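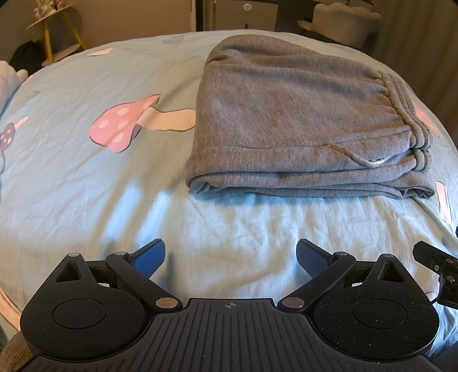
Viktória Vass has been writing the handling rules at Pranon since September, and she'll happily tell you (over a second pot of tea, in my case) that the good ones are short. Her favourite concerns the finger pads. "You look at both of them before you start, every single time," she says. "One pad can be smooth and glossy and the other covered in fine dots, and they won't necessarily hold a pair of folded sweatpants the same way, so you write down which is on which side." Then come the linkage pins, the bracket screw and the cable, and the whole check is allowed up to 15 minutes.

Her colleague Murray Desjardins looks after the part of the code that deals with people's homes, and he's every bit as fond of it. "A bedroom is somebody's bedroom," he told me. "We ask before we go in, and we ask again before we move a pillow." The draft has seven pages now, and Viktória would dearly love to lose two of them.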